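Replacement drawer handles don't match the old holes (124 mm spacing)

Kamil Hájek
Posted in Furniture and Cabinets

I have a Doãn sideboard with solid wood drawer fronts, finished dark. The original bar handles are bolted from the inside with M4 machine screws, and the hole spacing is 124 mm center to center. I measured it on all the drawers, once with a tape and once with calipers. The finish on the old handles is worn through and I want to replace them.

The closest match I can find in the shops is the Ondix bar handle, and its posts are a few millimeters farther apart than my holes. I tried one. The first screw goes in fine, the second starts at an angle and binds after a couple of turns.

What I would like to know:

Can I elongate one hole with a round file, or will the handle shift over time?
If I fill and redrill, what filler holds up next to a new hole that overlaps the old one?
Is there any type of handle that covers both old holes so I don't have to color match anything?

I have a cordless drill, a set of brad point bits and basic hand tools. No drill press. The drawer fronts are a separate piece screwed to the drawer box, so I can take them off and work on them flat if that helps.

benchdog_left

Check the Clalitz catalog. They used to do odd sizes. Otherwise just file the holes, the handle hides it. I did mine like that and they are still on.

Galen R.

Filing works up to a point. The limit is the diameter of the handle post. If the post is 10 mm across and the slot stays inside that circle, nothing shows from the front. Split the error between both holes so that each slot is half as long. Use a washer under each screw head on the inside, otherwise the head pulls into the slot. With a washer the clamping force is what holds the handle, and it will not shift under normal use. Retighten after a month.

If the slot would come out past the edge of the post, plug and redrill:

1. Take the front off and lay it face up on a flat board.
2. Drill the old holes out to a clean dowel size.
3. Glue in hardwood dowels, slightly proud of the face. Ordinary yellow wood glue is fine. Leave them clamped for 30 minutes and don't drill until the next day.
4. Pare flush with a sharp chisel. Don't sand across the finish.
5. Make a drilling jig from a strip of scrap, with a stop on one end and both holes drilled square. A strip 300 mm long is enough for most drawer fronts.
6. Clamp the jig, clamp a backing board behind the front, and drill from the face.

Don't use two-part filler where the new hole cuts into the old one. It chips out along the joint and the bit wanders toward the softer side. A dowel overlapping the hole drills like the rest of the wood. Put some masking tape over the face before you mark out. It takes a pencil line better than a dark finish does and it keeps the jig from scuffing.

On the third point, there are two options. The first is a backplate, sold separately, that sits between the handle and the wood. Choose one long enough to reach past both old holes and drill it to suit the new spacing. The second is a handle with its own mounting plates, fixed from the front with countersunk wood screws. Those plates are usually wide enough to cover an old bolt hole completely. The screws need solid wood to bite into, so plug the old holes first even though they will be hidden. Keep the pilot holes at least 2 mm clear of the plug edge if the plate allows it.

Face-fixed plates also suit a thick front where long bolts are hard to find. They are weaker in a straight pull than a through bolt, so I would not put them on a heavy pan drawer.

Cabinet with a drawer open, then a curved handle on its plate, with the countersunk holes in the upper part:
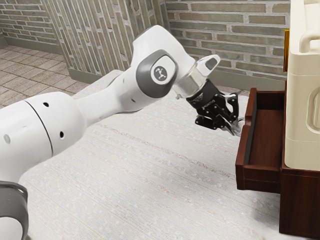
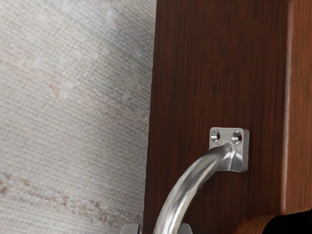

Kamil Hájek

Thanks, I'll go with dowels and redrill. The bolts that came with the new handles are too long for my drawer fronts. Can I cut M4 bolts down without ruining the thread?

Galen R.

Thread a nut onto the bolt first, past the point where you want to cut. Hold the head end in a vise with the nut free and cut with a fine hacksaw. File a small bevel around the cut end, then back the nut off over it. The nut cleans up the thread as it comes off. Most electrical crimping pliers also have an M4 bolt cutter near the pivot, and that leaves a cleaner end than a saw. Leave enough length for five or six full turns in the handle, and check that the bolt does not bottom out before the washer is tight.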